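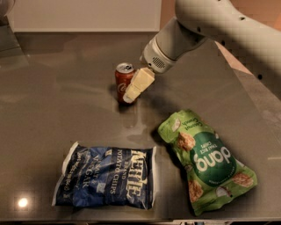 深灰色光面桌面。(图片由 Keminden 提供)

Keminden 推出办公桌面翻新服务 Tekard,四月起接受企业预约

【Altthorpe,四月】办公家具维护公司 Keminden 今日宣布,旗下桌面翻新服务 Tekard 正式对企业客户开放。服务面向办公室、会议中心、培训机构和图书馆,内容包括桌面划痕处理、光泽恢复、封边修补以及整块桌板更换。客户可以保留原有桌架,只更换或翻新桌面部分。

Tekard 此前在 Altthorpe 试行,参与试行的是租用写字楼的中小企业。试行期间送修的桌面共94张,其中多数为会议桌和共用工位。常见的问题是杯底留下的水渍、显示器支架压痕、封边脱胶,以及长期使用同一种清洁剂造成的光泽不均。深色光面桌面的送修比例高于公司预期,Keminden 因此在正式服务中为这类桌面单独设置了一套打磨和抛光流程。

Keminden 服务主管 Lok-yiu Hung 表示:“很多公司换桌子的时候,桌架还很结实,坏的只有上面那块板。以前要修一块板,得先找到原来的供应商,再等对方确认有没有同款。现在我们上门看一次,能修的当场报价,不能修的也会直接告诉客户。”

预约流程

企业在网上填写桌面数量、大致尺寸、表面类型和损坏情况,并附上照片。Keminden 收到资料后,在两个工作日内给出初步意见。需要上门检测的,由技术人员与客户商定时间,检测完成后出具书面报价,报价中会分别列出人工、材料和搬运费用。客户确认之前,不收取材料费。

现场可以完成的项目包括浅划痕处理、局部抛光和小范围封边修补。施工时段可安排在下班之后,桌上的设备和文件请客户事先移走,电源插座和线槽由技术人员负责遮盖。需要打磨整块桌面或更换桌板的,由 Keminden 拆下后运回工场处理,工场作业时间为五个工作日,运输时间另计。处理期间,客户可以申请借用临时桌板,尺寸以库存为准。

适用范围

Tekard 目前接受实木、木皮贴面和漆面桌面。玻璃、天然石材和金属桌面暂不受理。嵌有无线充电模块或升降控制面板的桌子可以送修,但电子部件需由原厂或客户指定的技术人员拆装,Keminden 不承担电子部件的维修。

木皮贴面能否打磨取决于木皮厚度。技术人员会在桌底不显眼的位置先做小面积测试,如果木皮过薄,将建议客户改为局部补色或更换桌板。漆面桌面翻新后,颜色可能与同批未翻新的桌面略有差别,成排摆放的工位最好一并处理。

收费与保修

单次预约不设最低数量。一次送修达到100张的企业,可以与 Keminden 签订年度维护协议,由固定的技术人员定期巡检。所有翻新项目自交付之日起提供五个月保修,保修范围包括涂层起泡、封边再次脱胶和补色部位开裂,不包括使用中新增的划痕、高温烫痕和浸水造成的变形。

交付时,客户会收到一份桌面保养说明。说明建议日常清洁使用微湿的软布,擦拭后用干布收干,避免使用含研磨颗粒的清洁产品。翻新后的漆面在交付后两天内不宜放置重物,也不宜铺设橡胶底的桌垫。

旧桌板处理

更换下来的旧桌板,客户可以自行保留,也可以交由 Keminden 处理。状况尚可的板材会裁切后用作临时桌板或包装垫板,无法再用的则送往有资质的回收商。客户如需回收凭证,请在确认报价时一并提出。

Lok-yiu Hung 表示,公司下一步会把服务带到 Wan,目前正在当地寻找合适的工场场地,开放预约的时间确定后另行公布。“Wan 的客户现在也可以先提交资料,我们会登记下来,等场地落实后按登记顺序联系。”

关于 Keminden

Keminden 总部设于 Altthorpe,从事办公家具的安装、搬迁和维护,客户以写字楼租户、学校和公共机构为主。Tekard 是该公司首个以桌面翻新为主要内容的独立服务。

媒体查询请联络 Keminden 传讯部。企业客户查询服务详情或预约检测,请使用 Keminden 网站上的 Tekard 预约表格。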